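Punetti Character Index
Home
Browse
Submit a Correction
About Us

About Punetti

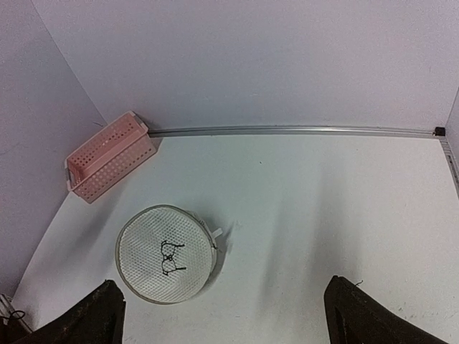 Punetti is a small reference company. We write up the henchmen, sidekicks, second-in-commands and hired muscle of low budget horror and fantasy movies, mostly the straight-to-video kind. Who they worked for, what they did, how they went out, who played them if the credits bother to say. Two of us full time plus whoever is free. Office is one room on Aguirre Street, over a tile shop. Tapes and discs that come in the mail wait in a pile until one of us has an evening. Please don't ask how long the wait is. Longer than it should be.

How it started

Yolanda Garrido was running the customer desk at a rental store and kept a notebook of minor villains because people would come in asking for "the one with the guy who has the bell." She got good at it. When the store closed she typed the notebook up and put it online with no search box and a black background. People used it anyway. The search box came a year later. The black background is gone, sorry to the three of you who wrote in.

The name is from a butler in the first movie she wrote up. He has four lines and then gets walled up. We like him.

What's on the site

652 character pages at last count. Each one has the same parts:

Allegiance. Who they answer to at the start, and who they answer to at the end if it changed.
Motive. Money, fear, a curse, family, bored. "Unknown" is allowed and gets used a lot.
Crimes. On screen only. If another character says he did it, it goes under Reported.
Fate. Spoilers in full, no blurring, no warnings. You came to a page about a dead henchman.
Versions. Cuts differ, especially overseas ones. We say which we watched.

No power levels. No who-would-win. We get asked every week and the answer is still no. There are good sites for that, go have fun there.

Also no ratings of the movies. Some of them are terrible and we love them, some are terrible and we don't, and neither is much use if you only want to know whether the sorcerer's driver had a name. (He did. It's Dell.)

Trevix

Trevix is our tagging system. We built it for ourselves and now license it to a couple of small publishers who put out companion books and card sets. It lets you pull, say, every traitor who survives to the end credits, or every assistant who is secretly the older sibling. Licensing pays the rent. The site has no ads and we would like to keep it that way. If you want Trevix for a project write to the office and tell us what the project is, in a paragraph, before asking for a price.

The Isska problem

Gets its own section becuase it is half our mail. Isska is the masked attendant in a run of puppet fantasies, and she is either one character in all of them or a different woman every time, same mask. Roughly 50 people have sent us theories. Current position: one page, split by movie, no claim either way. The mask has a crack on the left side in some and not in others. We know. It's in the notes. If you have a shooting script, or a costume list, anything on paper, that would settle it and we'd be very happy to hear from you. More screenshots of the crack, no thank you.

Corrections

Send them. Use the form. Give the title, which release you have, and a time in the movie. "Your page is wrong" is not something we can work with. Most fixes go up within 9 days, slower in January when we redo the indexes and everything is a mess for a bit.

If you are the actor, hello! Happens more often than you'd think. Tell us how you want your name spelled and whether you'd rather be left off. Both fine.

Using our text

Quote what you need, say where it came from, link back. Don't copy whole pages into your own wiki. Stills on the character pages belong to whoever owns the movie and we cant give permission for those, so please stop asking us for the big version.

Visiting

By appointment. Afternoons after 2 are best, Yolanda is not a morning person. Buzzer says TILE, press it anyway, they'll let you up. Stairs only. Bring tapes if you have tapes.

Work with us

Nothing open right now. When there is it goes on this page first.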